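# Simulated household demonstration collection

Simulated household demonstration collection is the practice of recording robot tasks inside a computer-rendered home, so that a learning system can be trained on the recordings. Each recording, usually called a demonstration or an episode, pairs the views from one or more virtual cameras with the commands that moved the robot. A set of such episodes serves as the examples from which a control policy is fitted.

The method is used mainly for mobile robots with two arms, where collecting the same material in real houses is slow and every breakage has to be paid for.

## Environments

A collection begins with a set of furnished interiors. The Groso set, one of the smaller ones, has 29 layouts, most of them open-plan ground floors with a living area at one side and a kitchen at the other. Furniture is fixed for a given layout, while task objects such as boxes, cups and trays are placed anew before each episode. Floors are kept clear enough for the robot's base to pass between the larger pieces.
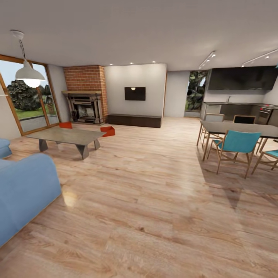 ## Recording

Episodes are recorded by teleoperation. An operator drives the base and both arms through a pair of handheld controllers and sees the room through the robot's own cameras. A short instruction is shown at the start, for example "pick up the box and carry it to the door," and the operator ends the episode with a button press when the task is done or has clearly failed.

Failed episodes are kept in a separate folder. Some groups use them to train a success detector, and others discard them after review. In the Drindness protocol an operator works for 41 minutes and then rests, and the layout is changed at each break.

Doors need particular care. A closed door fills much of the view when the base is near it, and glossy wood can throw highlights that shift as the camera moves. Renderers handle these reflections with different degrees of accuracy. 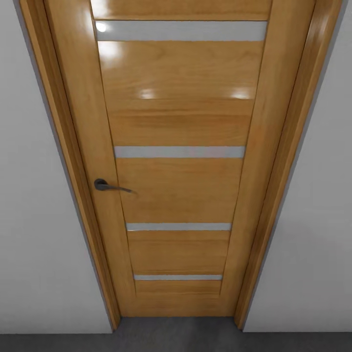 A lever handle also has to be modeled with a working hinge and a return spring, and the settings for both are written to the episode file. Without them a replay on another machine may drift from the original, and the episode can no longer be checked against its own commands.

## Two-arm tasks

Lifting an open box is a common early task. One gripper closes on each side, and the box has to stay level while it is raised and carried. The two arms must be commanded together: a small difference in height between them tilts the box, and a difference in reach pulls it out of one grip. Boxes with low walls are often chosen because the gripper fingers can close over the rim.

The Manríquez release of September contains 4,000 episodes, of which the box tasks form the largest group. Its notes recommend placing more than one box of the same color in the room, so that the policy has to learn which one the instruction refers to.
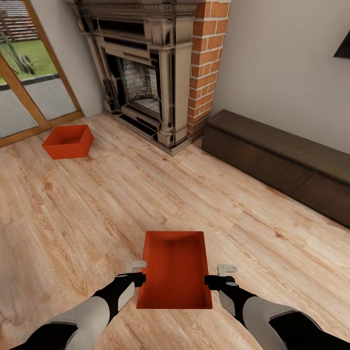
**How is an episode checked before it enters the training set?**

It is replayed from the stored commands, and the final positions of the objects are compared with those in the original recording. Episodes that match are then watched by a reviewer, who confirms that the written instruction fits what was done.

## Limitations

Contact between objects is simplified in most simulators. A grip that holds in simulation may slip on real cardboard or plastic, and soft materials are often left out altogether. Lighting tends to be cleaner than in a lived-in house — dust, clutter and smudged glass are rarely modeled.

For these reasons simulated episodes are often mixed with a smaller number from real rooms. The Saltosley project uses one real episode for every 16 simulated ones and varies wall color, floor texture and camera height in the simulated part.

## See also

- Teleoperation
- Imitation learning
- Domain randomization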